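The woman I came to see repairs accordions. She asked me not to print her name, because in a town like Gelov everybody will know anyway, and the rest of the world does not need it. Her workshop is on the first floor above a shoe shop. I climbed the stairs at nine in the morning in March, and I heard one long note, then the same note again, then a third time.

"It is a reed that speaks late," she said when she opened the door. "You press the key and it thinks a little before it answers. The owner says he has learned to play a bit earlier. I told him, please, do not learn this."

She has worked with accordions for 40 years. She began in the Prollari factory at Wovmont, where she was put at the wax table with the other young girls. The reeds are fixed to wooden blocks with a mixture of beeswax and rosin, and the mixture must be poured in one movement. In the first weeks she burned her fingers every day.

"The older women did not explain anything. They poured, and you looked at their wrist. When I asked how hot it should be, one of them said: like soup for a guest. I still use this measure, although I have a thermometer now."

The factory closed its tuning room some years later and she bought the bench she had been sitting at, with its bellows and its foot pedal. It took four men to bring it up the stairs. She has tuned on it since then, and she does not want another one.

I asked her what most people misunderstand about the instrument. She needed some time for this question, and she cleaned a reed while she was thinking.

"They believe it is strong because it is heavy. They leave it in the car, they leave it by the stove. Then the wax becomes soft and the reeds fall inside like small teeth. A man telephoned me and said, it rattles, but only when I carry it. Yes, I said, I can imagine."

A full tuning takes her 90 hours if the instrument is large. She scratches the steel with a small tool, near the tip to make the note higher and near the base to make it lower, and after each scratch she listens. She can not do it in the afternoon, when the school buses stop below the window, so she tunes early and keeps the glue and leather work for after lunch.

The instrument on her table that day was a Fleury, with 1626 written in pencil inside the case. I thought for one moment it was a year, and she laughed at me for quite a long time. It is only the number that the maker gave to it. She likes this maker for the leather of the valves, and she dislikes him for the screws, which are so soft that they lose their heads if you look at them. 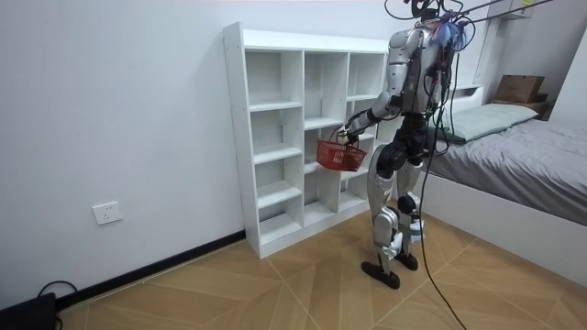
I wanted to know if she has somebody who will continue the work. She has had two pupils. One stayed for a summer and went home to study pharmacy. The other has his own workshop near the coast now, and he telephones her when a bass mechanism does not want to go back together.

"He describes me the noise, and I make the noise back to him, and he says yes, this one. My neighbour must think we are two crazy people."

She keeps a notebook of every repair, and the latest entry is number 326 in the third book. Beside some entries there is a small cross. These are the instruments she refused, mostly because the bellows were eaten by damp and the repair would cost more than the owner paid. She finds these conversations difficult, especially when the accordion belonged to a father.

"So I repair one octave for them, without money. Enough for one song. They take it home and it can play this song."

Before I left she let me try the Fleury. I do not play, so I pressed one key and pulled the bellows, much too fast. She put her hand on mine and slowed it down. Then she took the instrument back, closed both straps and asked me to shut the door well, as the draught is bad for the wax.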